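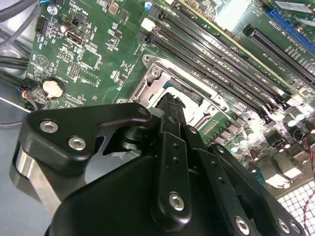 Desktop teardown and rebuild: bench gallery

Notes by Ka-ming Yen

Reference gallery for the processor swap module at the Vorent repair workshop. It covers the socket area of an older tower on a green board, the type we still see regularly on the intake shelf. Full written procedure is in the Clotar bench manual, section 18. Captions are kept short and assume you have read it.

Socket and memory area

Four long slots run parallel beside the CPU socket, with white printed labels between them. Note the label of each populated slot on the job card before pulling any modules. Slot order on older boards does not always follow the distance from the socket, so go by the printing.

The metal frame around the processor stays closed until the lever is fully released. Do not pry at the frame. If the lever is stiff, check for hardened thermal compound along its edge and clean with isopropyl on a lint-free swab. Allow 10 minutes before any power is applied.

Case on its side, socket open

Lay the tower flat with the side panel off and work from above. A slatted bench top is fine for this job, provided the case sits level and does not rock when the lever is pressed home.
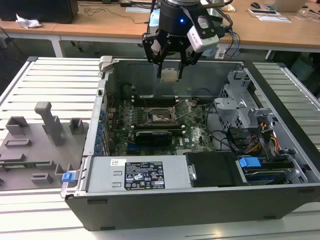

With the retention plate tilted back, the pin field is exposed and should be treated as the most fragile part of the machine. Lower the processor straight down, with no sliding and no correction once it has made contact. If alignment is off, lift vertically and start over. Bent pins are logged under fault code 114 and the board goes to the Arroyo bench for inspection under magnification.

The graphics card may stay in place for a processor swap. Remove it only where its bracket or shroud obstructs the lever. The power supply also stays in, with the mains lead disconnected at the wall.

Colour prints of this page are in the grey binder beside the Vidari parts cabinet. The memory and drive bay galleries will be added in October.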